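About the Plolten Group

Plolten is a small research group that works on one question: how can a robot arm pick up soft things and put them where they belong, using what it sees from its own wrist? We write papers, release our training code, and run a test bench that partner groups can use.

The group was started by Halldóra Blöndal, who had spent several years on factory grippers and wanted to work on objects that change shape when you touch them. Bergþóra Grímsdóttir joined in the first year and runs the bench. There are 6 of us now, including two doctoral students.

What we work on

Most picking methods assume the object is stiff. You find its outline, choose two points on opposite sides, close the fingers, and lift. A plush toy, a folded towel or a bread roll does not follow that plan. The outline moves as soon as a finger reaches it, and fuzzy surfaces give poor depth readings, so the two points you chose may no longer be there.

Our method is called Zevmont. It is trained by imitation. A person guides the arm through a task, and the camera views and joint positions are stored together. The model then learns to predict the next short stretch of motion from the current view. That part is standard and we did not invent it.

What we added is a second prediction. Along with the motion, the model estimates how much the object will give before the fingers have a firm hold. During training we get that value from the finger positions a moment later, so no one has to label anything by hand. At run time the arm uses the estimate to decide how far to close and when to start lifting. If the estimate keeps changing as the fingers come in, the arm backs off a little and tries a new angle.

What we found

The current version of Zevmont was trained on 1730 guided runs. We tested it on 56 objects that were kept out of training, mostly toys, cloth items and play food, each to be moved onto a plate or into a bin.

Three results held up when we repeated the tests.

The added prediction helped most on fuzzy and loosely filled objects. On stiff objects it made no difference we could measure.

Wrist views mattered more than we expected. When we took them away and left only a fixed view of the table, the arm still reached the right area but often closed too early. The reverse case was better. With the wrist view alone, it was slower to find the object but held it well once it arrived.

More data of the same kind stopped helping sooner than we had planned for. Adding runs with new lighting and new table surfaces did more than adding runs with new toys. Shiny tables were the hardest, and they are still the most common cause of a missed pick.

We also have results that did not go our way. Zevmont is weak on objects with long loose parts, such as a toy with ribbons. It also does not know when to give up. We cap it at 5 attempts per object, and that cap is a plain rule written by us, with no learning in it.

How we run tests

Every object is placed by hand at a position drawn from a list before the session starts. The person placing it does not know which model is loaded. A pick counts only if the object ends up on its target and stays there after the fingers open. Drops, near misses and nudges all count as failures. We publish the position lists with each paper, so other groups can set up the same trials.

Test sessions start in the morning and we recheck the camera mounting at noon — a slight shift at the wrist is enough to spoil an afternoon of results. We learned that in our first April, when we had to throw out most of a month of data.

Who we work with

Østergaard supplies fingertips and replacement pads and has let us publish the wear measurements. Prustholm hosts our data and runs a second bench with a different arm, where our models are tested by people who did not build them. We take on one visiting student at a time, usually for half a year. Some knowledge of Python is needed. Experience with robots is not.

What comes next

We are now working on two-step tasks, where the arm has to move one soft object to get at another. We are also trying to replace the attempt cap with a learned one. Bergþóra is preparing a shorter version of the test list for groups that cannot spend a full week on it.

Questions about the method or about visiting go to Halldóra. Requests for bench time go to Bergþóra.

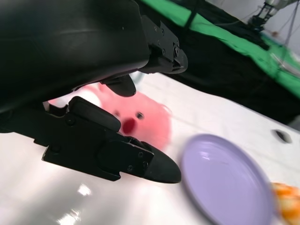
Can Zevmont be used with a gripper other than the one it was trained on?

It can, but it needs new guided runs on that gripper first. The estimate of how much an object will give depends on the shape of the fingers and how they close, so a model moved over without retraining tends to squeeze too hard or lift too soon.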